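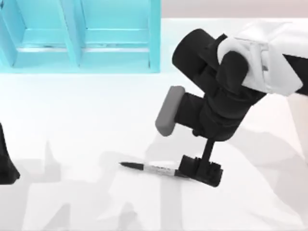

DRUMMOND, December 5, 2021

# How to File a Complaint About a Candidate or Elected Official

Residents of Drummond may ask the Office of Electoral Conduct to examine the behavior of a candidate, a ward representative or a member of their campaign staff. The steps that follow apply to complaints about public meetings, campaign events and statements made in the course of an election. Criminal matters, including assault and threats of violence, must be reported to the police first.

## Before you begin

Check that the matter falls within the time limit. A complaint must reach the Office within 70 days of the event. Late complaints are accepted only if the complainant was ill or out of the country, and a signed statement to that effect must be attached.

You will need:

- your full name and home address as they appear on the voter roll
- the name and ward of the person you are complaining about
- the date and place of the event
- copies of any letters, leaflets, recordings or news reports you intend to rely on

Anonymous complaints are not examined.

## Step 1: Complete Form 11

Form 11 is available at the front desk and at every branch library. Write in black ink or type. Part A asks for your details and Part B for those of the other party. In Part C, set out what was said or done, in the order in which it took place. Keep to events you saw or heard yourself. If you are passing on what another person told you, give that person's name – the Office may wish to contact them.

Part C may not exceed 2,000 words. Anything beyond that length will be returned unread.

## Step 2: Attach your evidence

Number each item and list the numbers in Part D. Send copies and keep the originals. Recordings should be supplied with a written note of the minute at which the relevant words are spoken.

## Step 3: Sign before a witness

The witness must be a registered voter who is not related to you and does not hold a position in any party. Both signatures must be made on the same day.

## Step 4: Submit the form

Deliver the form by hand or send it by registered mail to:

Office of Electoral Conduct
992 Kisero Avenue
Drummond

Forms sent by e-mail are treated as inquiries only. A receipt with a case number will be issued for each complaint accepted.

## What happens next

The case officer, Nasrin Asadi, reads each form and decides whether it is complete. The other party then receives a copy, including your name, and has 11 working days to reply. You will be sent that reply and may comment on it once, in writing.

Most cases are decided on the papers. Where the two accounts differ on an important point, the Registrar, Catherine McIver, may call a hearing. Parties may bring one adviser – a lawyer is permitted but not required.

## Withdrawing a complaint

A complaint may be withdrawn at any time before a decision is issued. Write to the case officer, quote the case number and sign the letter. Evidence will be returned on request.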